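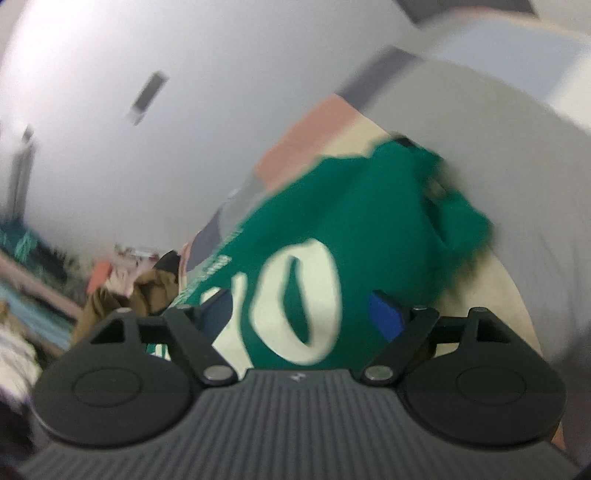

Black and grey, close up.

I have been meaning to write about the move to Cundport for weeks now, and every time I sit down with a cup of tea I end up looking something up about the buses instead. So, the buses can wait (there are 2 an hour, if you're wondering, and the evening one is always late) and I'll talk about clothes, which is where all my trouble started.

When I left Navudside I was convinced I hardly owned anything. I have said so to people for years, quite smugly I'm afraid! Then I began putting it all in bags, and because I am the sort of person who likes a list, I wrote every item down in the back of an old diary. Socks went down as pairs. The total came to 374, and that was before I remembered the suitcase on top of the wardrobe.
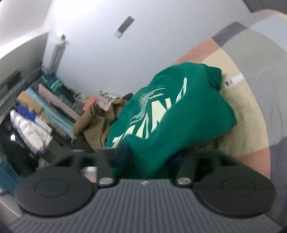 The hardest things to part with were never the smart ones. I gave away a good wool coat without a pang, but I dithered for a whole evening over a jumper with a hole in each elbow, which I wore all through my first winter at the Slanina bakery and which still, I would swear, smells faintly of caraway. It came with me in the end, of course it did. So did the walking socks, and a scarf I have never once worn but which my aunt knitted on the train.

I had a quote of 600 pounds from a removal firm and very nearly fell off my chair, so I hired a van from Jamis and did it in a day, with a flask and a bag of cheese rolls on the passenger seat. We were on the road by 8 in the morning and I sang most of the way, badly.
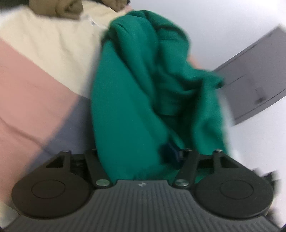

The new flat has one small cupboard and a row of hooks behind the door, and I've made a rule that whatever doesn't fit has to go to the charity shop on the hill. I've already broken it, mind you. They had a lovely corduroy skirt in the window, a sort of mustard colour, and I went in with two bags and came out with one. I'm going back in September to see what they've got in for the autumn.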